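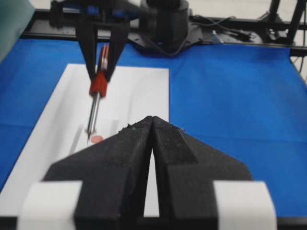 Trorkden Support Desk
Ticket: Drift at tool tip during two-arm teleop, point-to-mark task
Product: Pivari leader/follower pair
Status: Closed – workaround accepted
14 replies
3 people found this useful

Reported by: Joni Kokkonen

Problem

The left follower does not settle where the leader puts it. The task is simple: hold a screwdriver upright, bring the tip down over a mark on white paper, stop above it, back off. The right arm stays parked with its fingers closed. Both arms are driven by hand from the leaders.

When I stop moving the left leader, the follower stops too, then creeps. At the tip the creep is 3 mm, always toward the back of the table. It takes a second or two to finish. With an empty gripper I can't see any creep at all.

We need clean demonstrations for a policy that will do this task by itself. At the moment every episode ends with me correcting for the creep, and the correction gets recorded as if it were part of the task.

Setup

Two follower arms, stock printed fingers. Blue cloth over the table, paper on top of the cloth. Wrist camera on the parked arm is recording. Firmware is whatever shipped with the December update. Filter settings are default.

Already tried

Restarted both arms and the host. No change.
Re-zeroed the left arm at the rest pose. No change.
Swapped the leaders left to right. The creep stays with the left follower.
Replaced the USB cable on the left leader. No change.

Reply from support

Thanks for the detail. Swapping the leaders was the right test and rules out the leader encoders. Please send the joint log for one episode, commanded and measured, all joints of the left follower. Also confirm two things: what payload value is set for the left gripper, and whether the tool can turn between the fingers when you push the tip sideways with one hand.

Reply from Joni Kokkonen

Log attached, 2,460 samples. Payload is set to zero for both arms. I never changed it.

The tool can turn. If I push the tip lightly it pivots between the fingers and stays where I leave it. I had taken the grip for solid, as the handle does not slide up or down.

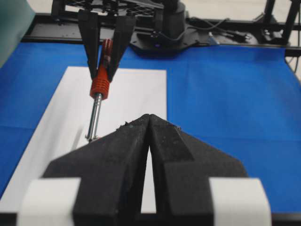 One more thing I noticed while checking. The creep is worse when the arm is reaching far out and smaller when I move the paper closer to the base.

Reply from support

That matches the log. Shoulder and elbow both show a steady error after the command goes flat, and the integral term then works it off. This is the slow part you see. A zero payload with a tool in the grip will do that, and a longer reach makes it larger.

The pivot is a separate fault and will not show in the joint log. Treat them one at a time:

1. Weigh the screwdriver and enter the value under left gripper payload. Include anything added to the fingers.
2. Save, then power cycle the arm. The value is read at startup only.
3. Run the hold test at three reaches and compare with the old log.
4. Leave the grip alone until step 3 is done.

Reply from Joni Kokkonen

Payload entered, arm cycled. Creep at the close and middle reach is gone as far as I can see. At full reach there is still a small movement, under 1 mm.

After that I raised the grip force from 40 to 55 percent. The tool still pivots, but it takes a firm push now. I don't want to go higher with printed fingers – we cracked a pair on the old Laaksonen bench that way.

Reply from support

Agreed, stay at 55. Grip the handle as low as you can so that less of the tool hangs below the fingers. If the pivot comes back, the Astberg finger liners fit this gripper, but they change the closed width and you would need to redo the gripper zero.

For the episodes you already have: do not mix them with the new ones. The final correction is in the recorded actions and the policy will learn it. Trimming the ends is possible but then you lose the stop above the mark, and you need the stop.

Reply from Joni Kokkonen

Understood. I dropped the old set and recorded 16 new episodes at the middle reach. Replay looks fine on all of them except 2, where I let go of the leader too early and the arm sagged before the recorder closed. Those are deleted.

I'll keep the task inside the middle reach for now. Liners are on order. OK to close.

Reply from support

Closing. The full-reach error has been added to the open item on elbow friction – follow that ticket for updates. Reopen this one if the creep returns with the payload value still set.

Related tickets

Leader trigger does not fully close follower gripper
Payload value lost after firmware update
Wrist camera timestamps behind joint data
Elbow friction error at full reach (open)
Recorder keeps running after leader is released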